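Part-time stage and wardrobe assistant, Genetdale Playhouse

Premora Theatre Company is looking for a stage and wardrobe assistant for its next touring season. The post is based at Genetdale Playhouse, with one week away in March.

Hours: 11 a week, mostly evenings and Saturdays
Contract: fixed term, one season
Reports to: Ilgın Şimşekoğlu, production manager

About the company

Premora makes small shows for small rooms. Our home theatre has 43 seats and the hall we use on tour has 300, so everything we build has to fit both. The next production is Gezer, a new play for four actors.

What you will do

Help with the get-in and get-out at each venue
Set and check props before every performance
Wash, iron and mend costumes
Run simple sound and lighting cues from a written sheet
Keep the prop store tidy and the hire list up to date

What we are looking for

You should be reliable, on time and able to lift and carry as part of a team. Basic hand sewing is needed. Experience backstage is useful, but amateur or school productions count. A driving licence would help, though it isn't required.

Some of the work is in low light. You will be shown the building before you start and we will lend you a head torch.

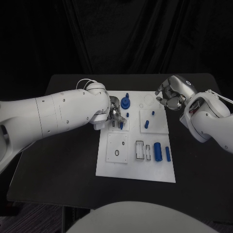 Drapes take up more of the job than most applicants expect. You will hang them, take them down, brush them and fold them, and you will learn to tie them so that they fall straight. Plain black fabric hung in vertical folds behind a table is the sort of backing we use for most scenes, and it shows every bit of lint. Please tell us if you have a dust allergy so we can plan the work around it.

Pay

The fee for the week away is £489, with travel and a room on top. All other hours are paid at our standard hourly rate, which we will confirm before interview.

How to apply

Send a CV and a short letter to Uliana Dovhaniuk at the Playhouse office, by post or by hand. Tell us about one show you have worked on and what you did. Applications close on Saturday, May 29, 2021. Interviews will be held at the Playhouse and we can pay local bus fares.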